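Two-arm cell walkround, gripper comparison (Sokside fingers vs. Didedier fingers)

Filled in by me, checked over by Sarla Rawat. December round. I've left my comments in under each line the way Idris likes them, so sorry if you only wanted the ticks!

1. E-stop reachable from both sides of the bench
OK. I hit it from the left and from the right, arms powered, nothing running. Both arms held position. The button on the left side is still a bit stiff and I'd like it swapped before we let visitors near it.

2. Base bolts, both arms
OK on the left. Right one took maybe an eighth of a turn on the back bolt, so I've marked it with paint pen and I'll look again next time. Sarla thinks it's the long overnight runs shaking it. Could be!

3. Cables along the links
PASS WITH COMMENT. Nothing pinched, no bare spots. The slack at the elbows is generous, and I'd rather have too much than too little, but please keep an eye on the loops at the bases when the arms fold all the way down. I ran ten slow folds per side and had no snags.

4. Camera mounts on the wrists
OK. Wiggled both. The left one had gotten loose last round and it's solid now (thread locker, finally).

5. Finger pads
Sokside pads: fine, a little shiny at the tips. Didedier pads: one has a nick on the inner edge, small enough to ignore for paper but I wouldn't pick up glass with it. Spare set ordered.

6. Grip force limits loaded before any run
OK, and this is the one I always nag about. The Tomar controller keeps separate limits for each arm and it does NOT copy them over when you swap fingers. I check on the screen, left then right, and read the numbers out loud like a crazy person.

7. Work area set up for the coffee filter task
OK. The fruit tray goes at the back left and the cola bottle toward the back. Glass stays on the table on purpose, since we want to know how both kinds of fingers behave with breakables close by.
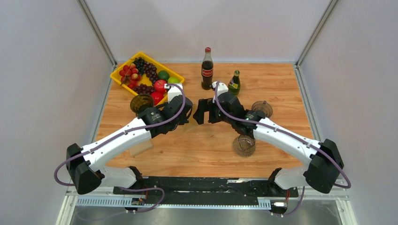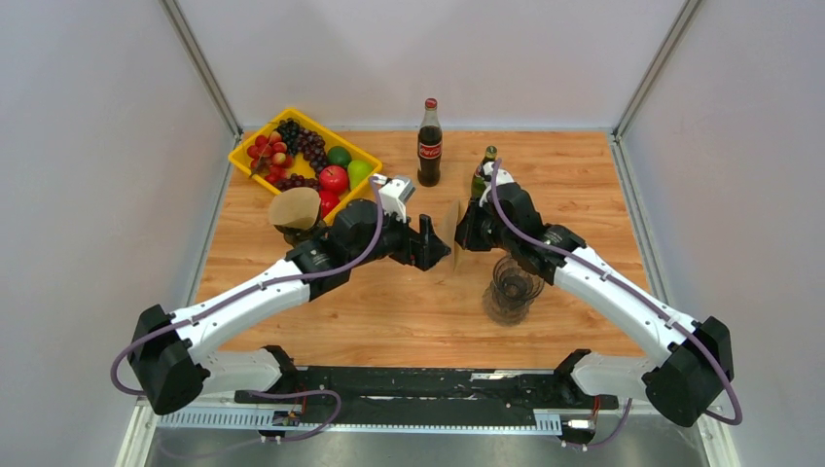

Anyway, the filters. Paper is a mean test for a gripper, and I love it for that. Squeeze too hard and you crease the cone, squeeze too soft and it slides out when the wrist turns. We did 320 handovers with each set of fingers, and the Sokside ones creased fewer filters but dropped more of them. The Didedier ones almost never let go, and you could tell which filters they'd had from across the room, poor things.

8. Clearance between the two grippers at closest approach
NEEDS WORK. The handover brings them really close and I'm not comfortable with how we set the stop distance. Right now it's a number typed into the script. I want it in the Tomar safety settings, where a tired person can't delete it by accident. Idris has this one.

9. Speed cap
OK at 75 percent. I tried it at full speed with the table cleared and the right arm overshot a little on the return. It didn't hit anything, but we stay at 75 until I understand why.

10. Glassware
PASS WITH COMMENT. Check every piece for chips before you start, run a gloved finger around the rim, and if you're in doubt toss it. I pulled one tumbler this round. Dustpan and the thick gloves live on the hook by the door, and please put them back there (you know who you are).

11. Food on the bench
OK. Same reminder as always, anything that's been in the work area is not lunch. It gets bagged at the end of the week.

12. Rail and floor under the bases
OK. Scuffs on the rail are cosmetic, I ran a straightedge along it and it's flat. Vacuumed the slots while I was down there and found two screws, neither of them ours as far as I can tell. They're in the little jar.

13. Logging
OK. The Dekow logger caught every run. It does get slow once a file passes 2000 entries, so start a new one at 1000 and save yourself the wait.

14. Sign-off on finger choice
OPEN. I'm leaning Sokside with a slightly higher force limit, Sarla would go Didedier with softer pads. We'll do one more set with the new pads before either of us gets to gloat.

Still to do before next round: items 8 and 5, the stiff E-stop button, and somebody please find the 4 mm hex key.

Checked: Sarla Rawat
Copy to: Idris Gwynne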